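Olton Social Club: Bar and Kitchen Group
Minutes of the meeting held on 11 May 2026 in the back room

Present: seven members, quorate by one. Apologies had been received from three others, one of them after the meeting had started.

1. Minutes of the April meeting
Agreed, with one correction. Under item 4, "the bar was left in a fit state" should read "the bar was left". The chair signed them with the bar pen, which then stopped working.

2. Matters arising
The Halim order has come, minus the paper straws. No one present could remember wanting paper straws, so the matter was closed.
The squeaking door still squeaks. Carried forward for the fourth time.

3. The chopping board
This took up most of the evening. The bamboo board now has a large brown stain across its face, and members passed round the picture and gave their views. The lemon was felt to be blameless.

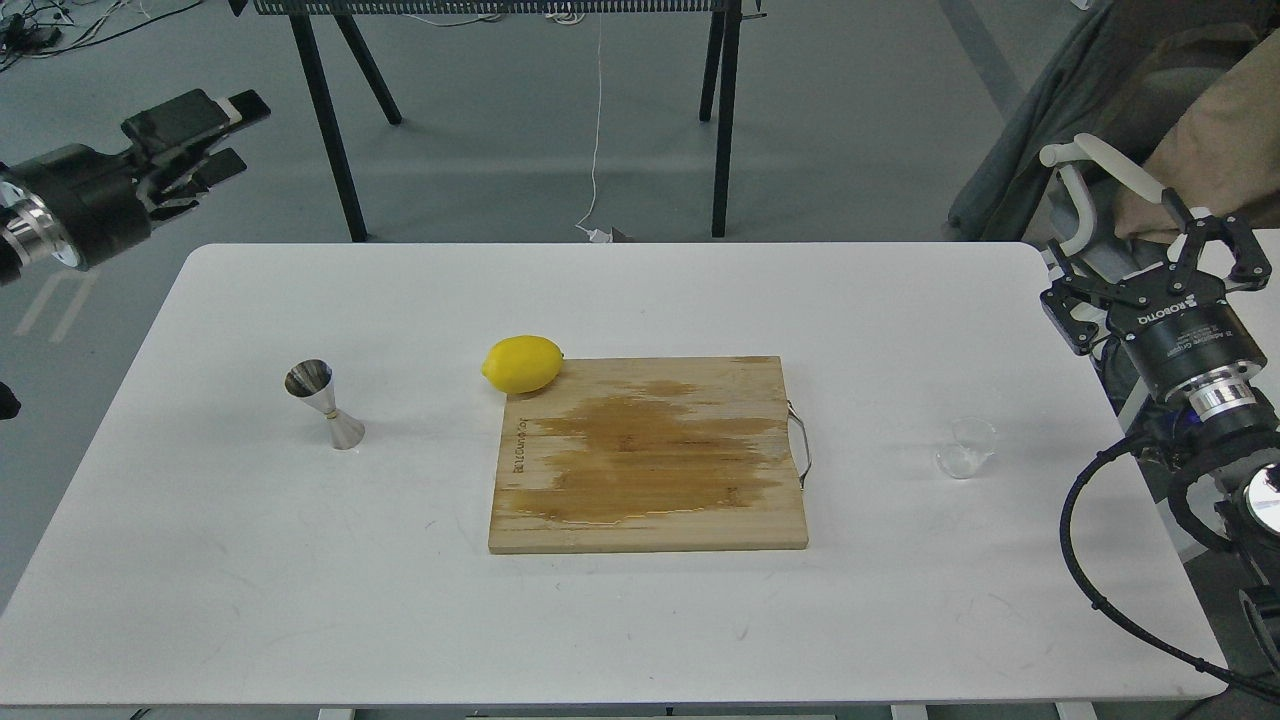

4. What to do about the chopping board
Three views were put forward.
The first was that a stain is a stain, the board still cuts, and the group should move on. This had some support from those who wanted to get to the bar.
The second was that the board should be scrubbed with coarse salt and half a lemon, rinsed, dried standing on its edge and oiled. The member proposing this has done it at home and spoke at length about her own board, which sounds lovely.
The third was that the club should buy a new one. The Pernow catalogue has one at 15 pounds. It was asked whether it would stay clean any longer than the present one. The meeting thought not.
Agreed: scrub first, buy later. The result to be looked at next time, in daylight.
It was also agreed that drinks should be measured over the steel drip tray, bought for that purpose and presently holding up the window.

5. Measures
The treasurer's report on stock (item 7) was brought up early, out of impatience, and put back again.
On the jigger, there was a long exchange about which end is which. The secretary was asked to write the two sizes on a card and stick it inside the cupboard door. It was pointed out that there was such a card until someone wrote a phone number on it and took it home.
A request that the jigger be put down somewhere other than the chopping board was made with some feeling.
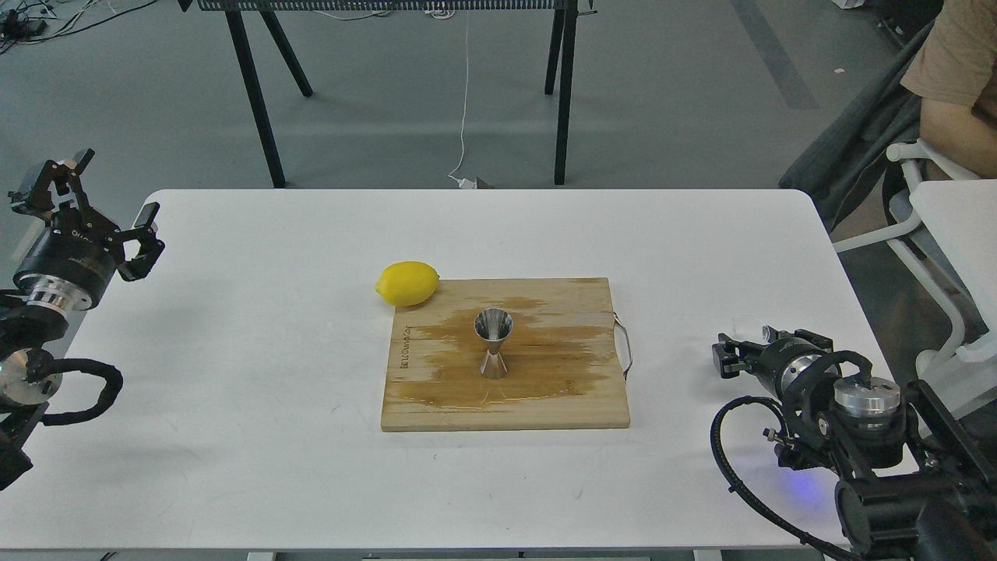

The member who raised this said she had no wish to single anyone out and then looked at the same person for quite a while. Agreed that the jigger lives on the hook rail, and that whoever closes up checks it is there. The hook rail is to be put back on the wall.

6. Table tops
The white tables have picked up grey scuffs. Cream cleaner was suggested and opposed on the grounds of what it did to the sink. A damp cloth and a bit of effort will be tried. No one offered the effort, so it goes on the rota.

7. Money
Balance in the bar account: 2,115 pounds. Of this, 300 is set aside for the summer social and is not to be thought of as available, whatever was said in the car park. Lemons came to 13 pounds for the month, which led to a short silence and then a question about whether anybody is taking them home. Left on the table.

8. Summer social
The Druvska room is booked. Two members want a cocktail list and the rest want a quiet life. A list of four drinks was settled on, none of them needing a blender, as the lid is still missing.

9. Any other business
The fridge light has come back on by itself. Noted with thanks.
A member asked if future meetings could be kept to an hour. Discussion of this ran until twenty to ten.

Actions
Scrub and oil the board: the member with the lovely board.
Jigger card and hook rail: secretary.
Drip tray to come out of the window, and something else found for the window: chair.
Door: carried forward.

Next meeting: second Monday of next month, same room, bring your own pen.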